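Search this site Search

Pencil case drive fills 221 pouches for Jukura students

25 Sep 2025 | 3 min read

Every student starting at the Jukura learning center this fall will walk in with a filled pencil case, and a good number of the cases look like no two people would have packed them the same way!

The drive, run out of the Hedum craft room on the second floor, set out in May to fill 100 pouches. It passed that goal before the summer was half over and closed this week at 221. Noemi Sorensen, who started it with her neighbor Kyu-ri Jang, had to go back to the fabric store twice for more zippers.

"We thought 100 was a stretch," Sorensen said. "Then people kept coming up the stairs with shopping bags full of pens, and we just kept going."

The pouches are soft, zip shut and come in whatever colors were donated. Lavender has been the runaway favorite, and those went first at every pickup. What goes inside is up to the packer, as long as there is something to write with and the zipper still closes. Some people stick to pencils and pens. Others add small extras, and the kids seem to love those best of all.

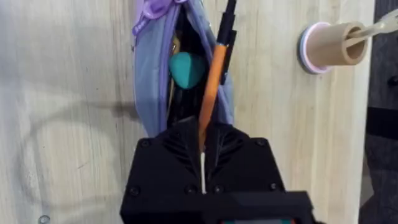
What goes in first

Jang has become the room's packing expert. She likes to lay the pouch flat on the table with the pens beside it, pick two colors that look good together, and slide the long things in before anything small. Pencils that go in last tend to poke out of the top and catch in the zipper, she said, and a caught zipper on a full pouch is a real pain to free.

She also asks people to test each pen on scrap paper. Sixty-four donated pens were dry this summer, and they all went into a shoebox for Ezekiel Okafor, who takes them apart for the springs.
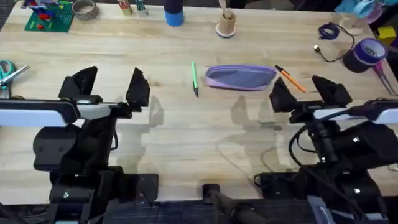 The craft room will stay open for packing through the end of the month, with tape, building blocks for younger visitors and a kettle that Okafor keeps going all afternoon. Extra pouches will go to the after-school club on Schumacher Street, where Loretta Baptiste has already cleared a shelf for them. She is hoping for plenty of colored pens, which her group goes through at an amazing speed.

Fitzgerald Castellanos, who teaches the beginners' drawing class at Jukura, said his students were already trading colors last year when only a few of them had cases of their own. This time he plans to spend the whole first session letting them try out everything in the pouch.

Next up for the group is a sewing night, with patterns from the Lorine pattern library and a big box of leftover zippers. Beginners are very welcome, and so are spare buttons. Drop-offs can be left at the Hedum front desk during opening hours.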